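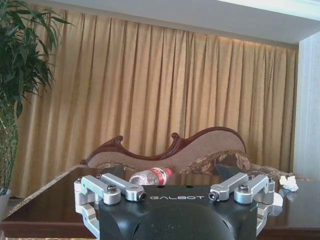

L'atelier Selta cherche une couturière ou un couturier pour sa prochaine collection de linge de maison, et comme nous sommes une toute petite équipe, nous avons envie de prendre le temps de bien vous rencontrer !

Depuis nos débuts, Shobha Nambiar dessine chaque modèle, teint les lins et coupe les premières pièces. Aravind Thevar s'occupe des commandes, des boutiques et du thé de quatre heures (très sérieusement). La collection **Grernlow** sortira en juillet : des nappes, des chemins de table et de grands jetés matelassés, 960 pièces en tout, cousues ici.

**Le poste**

- 3 jours par semaine, contrat de 16 semaines, renouvelable si l'envie est partagée
- assemblage, matelassage à la machine, finitions à la main
- préparation des colis en fin de collection

Il nous faut quelqu'un qui aime les coins bien nets et qui soit à l'aise sur machine industrielle. Un diplôme nous fera plaisir, mais des années passées à coudre pour vos proches comptent tout autant à nos yeux.

Pour postuler, écrivez à Shobha quelques lignes sur vous, avec des photos de deux ou trois ouvrages dont vous êtes content, à l'Atelier Selta, 209 rue Brikdale. Nous répondons à tout le monde, parfois avec un peu de retard pendant les fêtes.

Annonce publiée le 30 décembre 2018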